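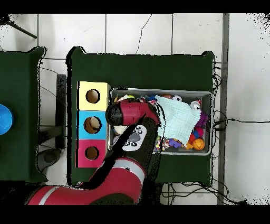
# Toy library at Fleruddale hall gets its colours back

I popped into the hall at Fleruddale just after 2 in the afternoon, meaning to return one puzzle and leave, and of course I stayed until they put the kettle on. The toy library is open again for the winter holidays (it's been shut since the end of May while the floor was done), and the sorting was still going on when I got there.

The grey bin is the lucky dip, the one my kids always head for first. You borrow by the piece and nothing has to match. I could see an orange ball done up like a basketball, a purple plush toy poking out from under a mint-green cloth, a tangle of bright beads, and a white round toy with black spots that my youngest would have had up her jumper in no time!

Next to it were the three boxes with the round holes, yellow on top, then light blue, then a pinky red. They're cardboard, and they're new this July. Leokadia Walczak, who runs the holiday sessions, wants the little ones to post things into them by colour. I asked what happens when a purple thing turns up and she said the children can argue it out, that's half the morning gone and everybody's happy.

Borrowing works the same as before, with a couple of changes. Families can take five toys at a time now, up from three, and keep them for two weeks. A year's membership is $50, or you can do a shift at the desk and have it knocked back a bit (ask Leokadia how much, I didn't write it down and I'd only get it wrong). Grandparents can join on their own card too, which my mum has been on about forever.

Skellden, the hardware place across the road, has lent the hall a set of shelves for the bigger stuff, so the ride-ons won't be parked in the hallway this time. My shins are very pleased. The dress-ups are staying in the back room for now, and the train set is away having its missing wheels seen to, so please don't promise it to anyone just yet.

If you've still got something at home from last term, bring it in, no fines and no funny looks. I found a Fleruddale dinosaur behind our couch while I was writing this, so I'll be back there myself. Donations are welcome as well, clean and with all their bits please, and batteries taken out. Doors open at 9.30 in the morning through the holidays and the side gate is the easier one with a pram.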